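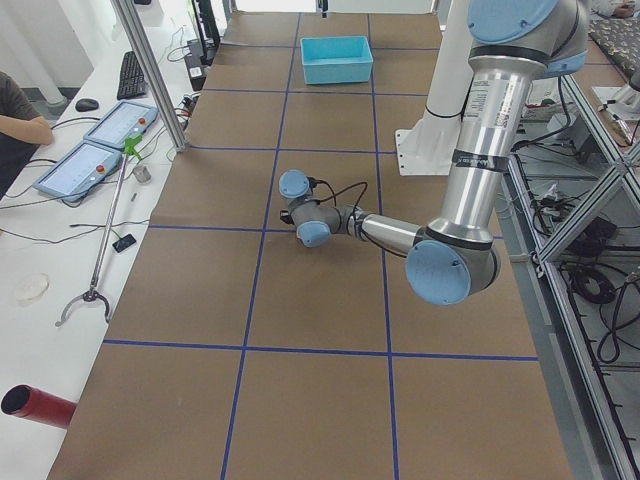

Paper-covered worktable marked out with blue tape, with a light blue bin towards the far end.

Nammont to open second phase of workspace at Salgate

Nammont has confirmed that the second phase of its Salgate development will open to tenants in June, adding 31 small units to the site and bringing the former rail goods yard into full use. Lettings are being handled by Odico, which has managed the first phase since it opened.

The new units are intended for firms that have outgrown a garage or a spare room and are not ready to take on a long commercial lease. Tenants may sign for as little as six months. Rent covers business rates, water, building insurance and the upkeep of shared areas. Electricity is metered separately for each unit.

Odico received 547 enquiries during the registration period, of which 31 per cent came from businesses that have been trading for less than two years. Furniture repairers, bicycle workshops, printers and small food wholesalers were well represented. Applicants who registered an interest do not need to do so again and will be contacted in the order in which their forms were received.
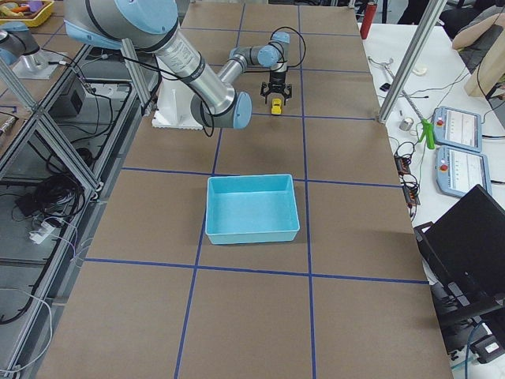

Units in the second phase are arranged on two floors around a central loading yard. Those on the ground floor have roller doors and level access from the yard. Those on the upper floor are reached by two staircases and a goods lift, and are suited to lighter work and office use. A shared meeting room may be booked by the hour at no extra charge, subject to a monthly limit.

Jacinto Zavala, Director of Property at Nammont, said: "Demand for small premises in this part of the town has been strong for several years, and the first phase was fully let sooner than we had planned for. We are pleased to be able to offer more space on the same terms. Existing tenants who wish to move to a larger unit will be given the opportunity to do so before general lettings begin."

The building work was carried out by Valcárcel, which also restored the brick boundary wall on the northern side of the yard. The original goods office has been kept and will house the site reception, open from 8am on working days. The project includes over 791 square metres of new paving and planting, together with covered cycle parking beside the pedestrian gate. 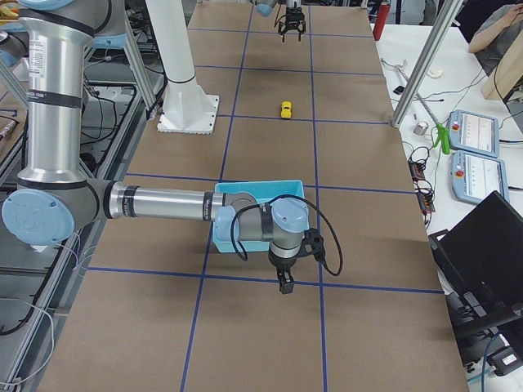 Vehicle access to the site will remain from the existing entrance. Deliveries will be accepted between 7am and 7pm, and no heavy vehicles will be admitted on a Sunday. These arrangements were agreed with neighbouring residents during the planning stage and will be written into every lease.

Viewings of the second phase are by appointment through the Odico lettings office at Salgate. Applicants should bring proof of identity and a short outline of the work they intend to carry out. Units used for food preparation are subject to a separate inspection, for which additional time should be allowed.

ENDS

Notes to editors

Nammont owns and develops business premises for small and medium-sized firms.

Odico is the managing agent for both phases of the Salgate site. Media enquiries should be directed to the Nammont press office.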